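Battery Drain in Wireless Earbuds: Student Project Report
26/08/2020

Two pairs of earbuds, the Tresex and the Wodard, were played at 60 percent volume until shutdown. Each pair was run six times from a full charge, with the Bezerra app logging the level every 600 seconds. The Tresex pair lost charge at an even rate. The Wodard left bud drained faster than the right in all runs. Codec settings were not varied, and call use was left out of the test plan.
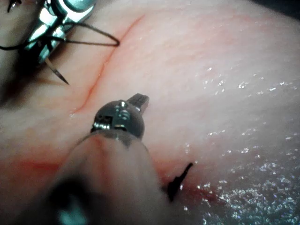
Photo: Vovesex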